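Toy Wash Day and the Great Table Clear-Out

Posted 8 September 2024

Hi again! If you've been following along since February you know I've been trying to get the stuffed animal situation under control. We had them in bins, on shelves, behind the couch, in the car (so many in the car), and I finally decided to go through the whole lot on one big table, a few at a time, with a pile of soft cloths next to me. I thought it would take an afternoon. It took 17 days, on and off, mostly off.

A few of you asked how I wash them, so I'll put that here before the gallery starts. Surface dirt gets a damp cloth and a drop of dish soap, always going with the fur. Anything that can go in the machine goes in a zipped pillowcase on cold, and then it air dries on a rack by the window. I don't use the dryer anymore, not since what happened to the rabbit. For the fuzzy bits I like a soft baby brush, and I go over them again once they're dry so they don't clump up.

The cloths are mostly old receiving blankets and flannel pieces that I cut down. I was buying the Pretine ones for a while and they're fine, but the flannel is softer and I already have a drawer full. Light colors are best because you can see what's coming off on them! Dark ones I save for the floor.

For storage I ended up with two bins from Flulon, the flat kind that slide under a bed. One for the keepers that aren't in rotation and one for giving away. I did look at the big Ferkiro chest and I still kind of want it, but it would've blocked the closet door and I know myself, I'd have filled it in a week. My master list on the fridge has nearly 700 entries on it if you include the tiny keychain ones, and I do include them, they take up room too.

The rule for the table is that whatever I'm deciding about gets space around it. When everything's in a heap I keep everything. With just one little guy and a folded cloth on that big brown top I can make up my mind pretty fast. The teal one with the cream patch on its head is a keeper, I didn't even have to think about it. I love that color so much, and with the light blue flowery cloth next to it I started wanting to redo the whole shelf in blues.

So that's the plan for next time, blues on the top shelf and the bears moved down one. I still have to measure for the brackets and find out if the paint I have left over is enough for a second coat.

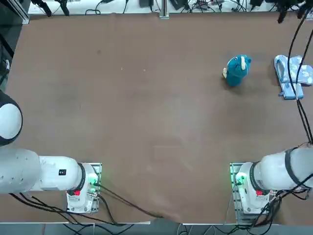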